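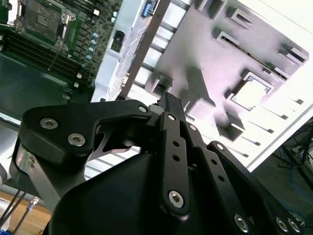 Putting a CPU into a socket sounded like a pretty small project when I signed up for it. A person who has built a computer or two can do it in a few seconds, and my plan back in spring was to collect a pile of examples over a couple of weeks and spend the rest of the summer on the fun part, training. The collecting ate the whole summer! So this report is mostly about that: how we recorded demonstrations for the arm, what we threw away, and what I'd set up differently. A lot of it comes down to what the policy gets to look at. From the wrist, the gripper takes up a big chunk of the view, the motherboard can get pushed up into the corner, and bare metal under our lights goes so white that you can hardly tell it has slots in it. I spent more time fighting with that than with any of the learning code.

Who did what

The team was me (Eldana Tesfamariam), Bontu Zeleke and Cadi Morris, with Adanech Woldemariam as our supervisor at Ustdale. Bontu designed and printed the fixture plate, Cadi wrote the conversion scripts, and I did most of the driving. By driving I mean teleoperation, so a person moves the arm through the task and the system saves the camera views, the joint positions and the gripper opening. The recording software is called Grustico, and it was written by a student who graduated before I got here. It works fine once you learn never to click the save button twice.

The task

We wanted something with real contact in it, because picking up blocks has been done to death in our lab and I was sick of blocks. An episode begins with the socket already open. The arm takes the processor, carries it into the case, lines it up over the pins, lowers it and lets go. Closing the retention frame was in my proposal too, but Adanech talked me out of it in the first meeting (thank you, Adanech). It's a totally different motion, you need a fair bit of force on the lever, and I was already having trouble being gentle.

The other rule was that the computer had to be a whole computer. Last year's group used a bare board clamped to the table, and their policy looked great until somebody put a board in a case, and then it kept trying to come in sideways through the wall. We left the cables, the drive bay, the power supply, everything. It makes the driving slower and the pictures messier and I think it was the best decision we made.
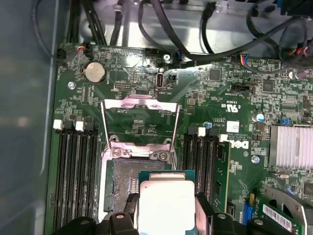 Lining up is where nearly all the difficulty is. If you're off by a little bit in rotation, the processor sits on the rim of the socket and looks okay from most angles. My first instinct as a driver was to wiggle it until it dropped. Please don't do this! Socket pins are really thin, and they bend if you so much as drag a corner over them. I killed a board this way in my first week, and I felt awful. After that we had a rule that if the processor touches down crooked, you go straight back up, fix the angle in the air, and come down again. It adds time to the episode but the motion is clean, and the policy gets to see what a correction looks like.

That turned into a big argument, by the way. Cadi thought we should keep only the episodes that went right on the first try, on the grounds that you want the model to copy the best version of the job. I thought the corrections were worth more than anything else in there. We ended up labeling them separately so we could train with and without. More on that further down.

Numbers

Our target was 500 usable episodes. We recorded 792 to get there, which is a worse ratio than I'd like to admit in a report with my name on it. The discarded ones fall into a few groups. A bunch were dropped processors, usually early in a session before my hands warmed up. Another bunch had a timing problem between the two camera streams, and that was a software thing we could have caught on day one if I'd bothered to play back a full episode at normal speed instead of scrubbing through it. Then there were the ones where the task was done right but I'd paused in the middle to think, or scratch my nose, or answer Bontu. Those hurt to delete. Long pauses are poison for this kind of training though, and the first policy we trained had picked up my habit of hovering over the socket doing nothing. It was very convincing. It looked just like me.

I could usually manage some 30 episodes before I got sloppy. I didn't believe this at first, so Cadi plotted the discard rate against how long I'd been sitting there, and the curve goes up like a ramp. We started trading off after that. Having a second driver helped the data too, I think, because Bontu comes in much lower and slower than I do and grips the processor a bit differently.

Setting up the space

The case lies on its side with the panel off so that the arm can come straight down into it. Bontu's plate goes next to it on the aluminum and holds parts in known spots, so whoever is resetting doesn't have to guess. She went through a lot of versions. The early ones held parts so snugly that the gripper would lift the entire plate, and I have a very funny recording of it being carried around like a serving tray. The looser holders fixed that, and they also gave us some natural variation in how the part sits, which we'd been trying to fake in software before.
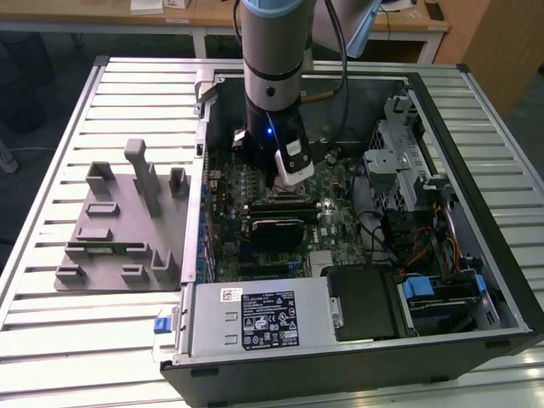 For variation in general, we moved the case between blocks of episodes: a bit of a turn, a bit of a slide, never so much that the arm couldn't reach. We wrote down each move in a notebook. I'd suggest doing it in the recorder itself, as my handwriting by August was a disaster and Cadi had to call me twice to ask if something was a 4 or a 9.

Lighting was the thing I underestimated most. With the ceiling lights and the work light both on, the fixed camera gave us a beautiful picture and the wrist camera blew out on every bit of bare metal it passed over. The automatic exposure would then try to rescue the metal and turn the board nearly black, right at the moment you need to see the socket. We locked the exposure to something that suits the socket and let the rest go white. I wish I'd done that before the first session. We had to drop the earliest blocks from the final set over it, and I haven't included them in the counts above.

Resets

Resetting took longer than the episodes. You pick the processor up by its edges, check the pins with a flashlight, put the part back, step away, and tell the driver you're clear. Tsion Feyisa from the Plostdale group lent us a magnifier on a stand for checking pins, and that saved at least one more board (probably more than one). If you're going to borrow only one idea from this report, check the pins every single time, even when the episode looked perfect.

What we got out of it

Two policies, same settings, one trained with the correction episodes and one without. I'm keeping this part short since the full tables are in Cadi's report. The one with corrections was clearly better at recovering from a crooked approach and slightly slower overall. The one without was quick and confident, and when it was wrong it pushed down anyway, so we stopped running it on a real socket and switched to a dead board. Neither did well when the case was turned further than it had ever been in the recordings. I was hoping for a surprise there and didn't get one.

Loose ends

The dataset goes on the lab's Ayele drive, with the discards in their own folder and a text file that says why each one is there. The notebook pages are scanned next to it, good luck. Adanech wants to pick up the lever in November with a new student, and I've promised to come in for the first few sessions and show them how to drive. Bontu's plate files are in the same folder. Print the last version, the one ending in "loose2", and ignore the others.

Eldana Tesfamariam, Aug 31, 2026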